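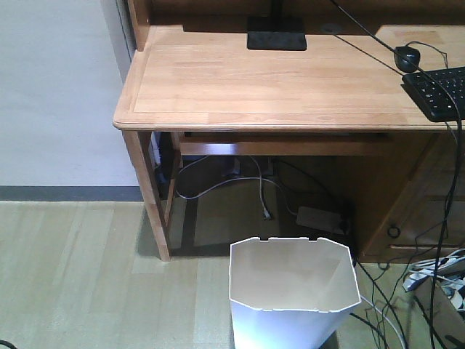 Nandini Annamalai asked whether a gripper comparison should begin with something as plain as a wastebasket, and suggested that thin-walled objects would separate the candidates sooner than the solid blocks used last June. Her remark was adopted, and the present gallery records part of the work that followed.

The Usmont laboratory is assessing two-finger grippers for household tidying under the Stellumberg programme. Two models are under review, the Dradia and the Shehu, each fitted in turn to the same arm and run with the same controller settings. Each model is allotted up to 1000 attempts. At the date of this page, 23/01/2025, the log held 373 entries.

The order of approach was fixed before the first trial. Each attempt starts from a rest position away from the target, and the operator may not correct the path once the arm has begun to move.

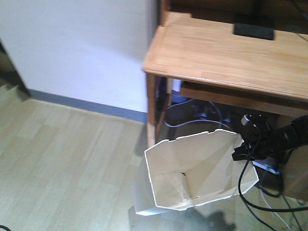

Approach angle has proved the hardest setting to agree upon. A steep approach keeps the fingers away from nearby furniture but asks more of the wrist, while a shallow one leaves little room for error in height. With a faceted basket such as this one, the finger must also be lined up with a rim that is uneven along its length, and the angle is therefore entered in the log for each attempt. The hanging cable is checked for slack before the arm is sent out.
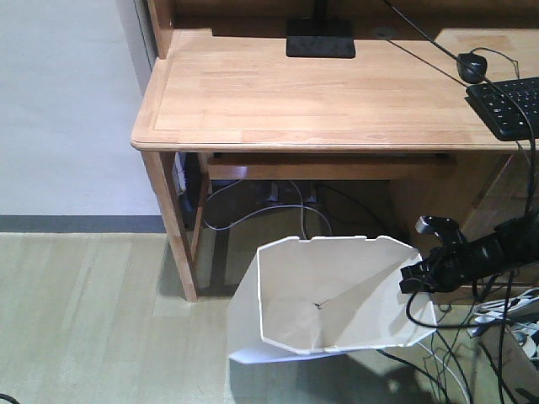 Jagadeesh Palaniappan
Head of Gripper Assessment, Usmont

Finger placement at the rim is judged separately from the lift. A lower finger that reaches over the edge is marked as placed, whatever the outcome of the attempt. The assessors have asked that finger length be compared next, using a set of pads 22 mm wide on both models. Enquiries concerning the trial log should be addressed to the laboratory office.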